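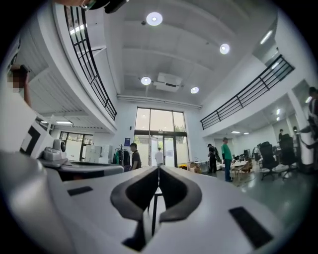

Dorin Furtună still can't quite believe how many people asked for a second helping of soup. The Sostness Community Supper closed its spring season on Sunday with its fullest hall yet, and the kitchen is already planning for the autumn.

Over 11 evenings the suppers served 1,326 hot meals, all cooked from scratch and all paid for on a give-what-you-can basis. The final night alone brought in 497 of those plates, spread over two sittings, with the queue for the bean and smoked paprika stew reaching the bus stop by six o'clock.

The season was put on by Bandar, the neighbourhood food project, together with Chiriac bakery, which baked the bread each afternoon and sent it over still warm. Clovitz Growers supplied the leeks, chard and potatoes, and a frankly heroic amount of rhubarb in May.
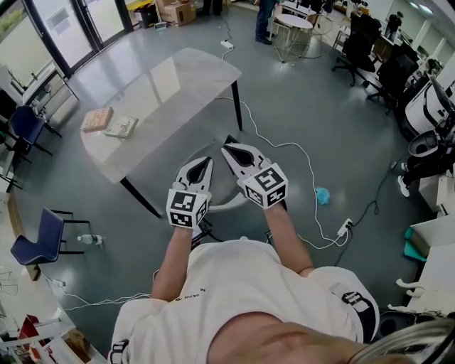 More dumplings next time, please, wrote one regular in the comments book, and could the long tables stay as they are? They can, and they will! Sitting next to strangers has been one of the real joys of these evenings – several lasting friendships began over the salt – and the dumplings have been moved up to the opening menu.

Autumn suppers will run in the same hall, with doors at half past five and food from six. There will be a children's table with smaller portions, a step-free entrance by the side gate, and at least one main dish each week without meat or dairy. Booking isn't needed, though groups of more than eight are asked to let the kitchen know a day ahead.

Bandar is also putting together a small booklet of the season's recipes, including the stew, the rhubarb crumble and Chiriac's seeded loaf. Copies will be on the welcome table from the first autumn supper, free to anyone who eats with us.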